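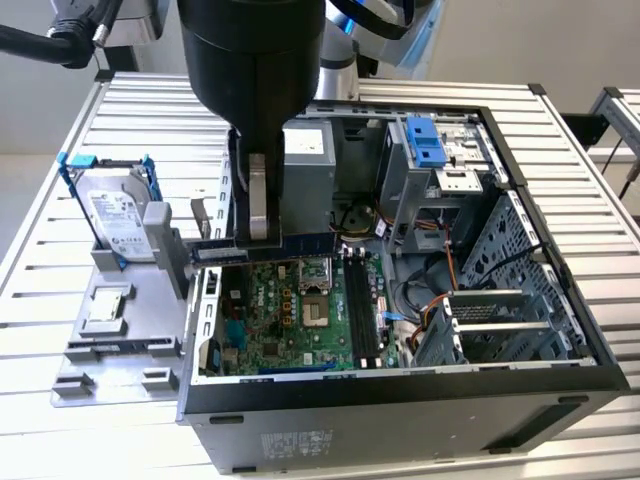
Teaching a robot arm to seat a memory module

Posted by Lilla Csonka, February 18, 2021

Our club picked PC assembly as its project last August, and memory turned out to be my favorite part of the whole build! The slots are narrow, the latches are fussy, and when a module finally clicks in under the arm's own power the whole room cheers. If your team has an arm with a parallel gripper and an old desktop to practice on, you can do it too.

What you need

An arm with a parallel gripper
A retired desktop tower that opens from the side
A spare memory module you don't mind scratching
A fixture plate to hold loose parts
Tape, a ruler and a notebook

Step 1. Prepare the computer

Unplug it, take off the side panel and lay the tower on its side with the opening facing up. Push it against a hard stop on the table so it always goes back to the same place. Tape is fine for the first few runs, but Krisztina Mészáros made us a proper stop in one evening and our misses dropped right away.

Tuck cables away from the memory slots. Open the latches by hand for now.

Step 2. Teach the points

You want four: grasp, travel, hover and seated. Set the travel point high enough to clear the power supply and the drive cage (ours was too low at first, and we have the dent to prove it). Put the hover point 10 mm over the slot, with the notch in the module matched to the key in the slot. Check that twice, it only fits one way around!

Save the points in one file. Ours is called Gulyás, for reasons lost to club history.

Step 3. Grip the module

Hold it by the edges, near the middle, and keep the fingertips off the gold contacts. Start with a light grip and add a little at a time until the module stops tilting when you nudge it.

Step 4. Go down slowly

Run at 10 percent speed with someone's hand on the stop button. Touch the slot, pause, and look along the board from the side. If the module leans, back up and fix the angle before you push. 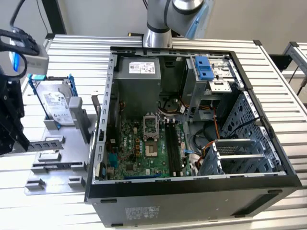

Once the straight-down move works, try pressing one end first and then the other. Emese Vörös came up with that, and it beats one big push because the arm never has to load both latches together. Set a force limit before you try it, and raise it in small steps.

Step 5. Repeat it

Do 60 runs and write down every one, including the ugly ones. We logged 461 over the season and the notebook was worth more than any of our code. Most of our failures came from the grasp, so look there before you touch the hover point.

If it keeps missing

Off by the same amount every time: reteach the hover point.
Off by a different amount every time: check the grip and the hard stop.
One latch won't close: the module is tilted, so go back to step 4.

Next up for us is the hard drive in its blue caddy. Dorottya Bíró has already started on the points, and I'll post them when they hold up for 6 runs in a row.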